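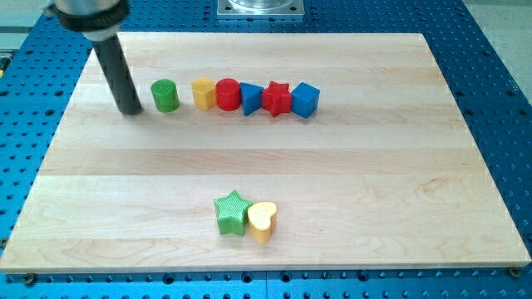
The maple board with the shape sorter blocks lined up along it.

March 31, 2021

I have been meaning to write up the maple board for a while, mostly so I remember what I did when it comes time to do another one. It isn't a complicated piece of woodwork. It's a flat board, and it gets used as a clean surface for sorting and lining up small things, which these days means toy blocks.

The board came out of an offcut bin at Kurnham, the timber place out past the rail yard. I went in for something else and paid 22 dollars for it. Most of what they put in that bin is pine with a split down one end, so I was a bit surprised to find maple. It has pale bands running the long way and darker streaks here and there, and along one edge there's a faint wavy figure that you only notice in low light. I nearly put that edge at the back and then changed my mind.

It had been sitting in my garage since early February before I got to it. The garage is cold that time of year and I wanted the wood to settle indoors first, so it spent a couple of weeks leaning against the bookcase in the hall. Then I sanded it by hand. I started coarser than I needed to and regretted it, as the scratches took a whole evening to get out. Next time I would start finer and just accept a few more passes.

I left it without any colour. A friend, Hakim Setiawan, does a lot of turning and thought I should try an amber oil on it, and he lent me a tin of the Femard one. I tested it on the underside and it went far too orange for my taste. The underside is still orange in one corner. The top I left pale, and I think it was the right call, given how much easier it is to see a small coloured thing on a pale surface.

Two fasteners went in at the near corners and that has been enough to keep it where it is. The blue table underneath is full of holes in a regular grid, so it was easy to find a spot for each one.

Now the blocks. They are the kind that come with a children's shape sorting toy. I got them in a bag at the Bostmont community sale for 2 dollars, with no box and no lid to post them through. I had the same sort of toy as a kid and so did my brother, and ours lost the star in the first year, so I was pleased to see this lot had one. It's red. There's a red cylinder as well, and a green one, and both have a textured top. One yellow one is an octagon, the blue ones are a triangle and a cube.

They were grubby when I got them. I washed them in the kitchen sink with dish soap and an old toothbrush, which was needed for the textured tops, where all the grime was. I let them soak for 30 minutes and dried them on a tea towel. The flat-sided ones took no time at all.

Lining them up is harder to do neatly than I expected. The cube sits where you put it. The cylinders are fine standing on end. The triangle never seems to end up square to its neighbours, and the star is fussy about which way it faces, so I usually put the star down early and fit the others to it. I like them nearly touching, with the green cylinder off on its own a little at the left. There's no system to the colours. I tried putting the two reds together once and didn't like it.

I did look at buying a proper tray with a raised lip. Mikkelsen make a nice one in beech, but it was more than I wanted to spend, and the lip would get in the way when I slide things off the side. A flat board can be wiped in one go with a damp cloth. So far the maple has picked up one small dent on the far edge from my dropping a drill chuck on it, and nothing else.

Still to do: get the orange off the underside, ease the corners a bit more, and find a container for the blocks so they stop living in a bread bag. Hakim wants his tin back too.

If anyone has the lid from one of these sorters going spare, leave a comment. I'm not fussy about the colour.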